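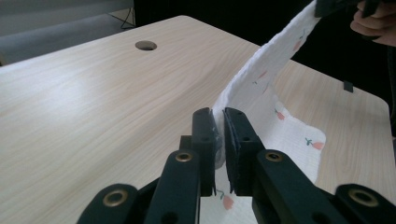 Give the Kitchen Table Back to Letters

Last updated: July

I wrote 17 letters last winter, by hand, to people I could easily have texted, and I'd like to talk you into writing one. Just one! If you hate it you can go back to thumbs-up replies and I won't bring it up again.

My own habit started with my grandmother's cousin, Soledad Salcedo, who has never owned a cell phone and doesn't plan to. She mailed me four pages about a fight over a fig tree on her street in Villalobos, with the names of everyone involved and a small map in the margin. I read it standing at the mailbox with my coat on. Then I read it again at dinner, out loud, to my husband, who wanted to know whose side the priest was on (the tree's, it seems).

What I love about a letter is how much room there is in it. A text message wants a point. An email wants one too, plus a subject line, which is a terrible thing to ask of a person who only wants to tell you about the weather and a dream she had. On paper you can start with the dog, wander off to your bad knee, remember a song, and come back to the dog a page later. The reader comes along because there's nothing to click on.

People tell me they have nothing to say. My friend Liam Tindall told me this for years, and he's a man who can talk for an hour about a sandwich. So I asked him to write down the sandwich. He did, on the back of a hardware store receipt and then on two more sheets when the receipt ran out, and it's still tacked up over my desk.

The other complaint is handwriting. Mine is awful! My sevens look like ones and my a's never close. I used to copy things over until they were neat, and the neat versions were always duller, with all the good crossings-out gone. Now I leave them in. You get to watch me change my mind about my brother-in-law in real time.

You don't need nice paper, either. I've used graph paper, the blank side of a school flyer, and once a paper bag that I ironed first. Pens matter more to me, though I'm fussy, and a plain ballpoint will get you there. Do buy the stamps before you start writing, or the envelope will sit by the door until spring. I've lost three good letters that way.

Thursday is my night for it. I clear off whatever's on the table, put the radio on low, and go until my hand gets tired, usually by the second page. Some people write back and some don't. Marcelino Llorente took eight months, and then sent me six pages and a pressed leaf. I answered him the same evening.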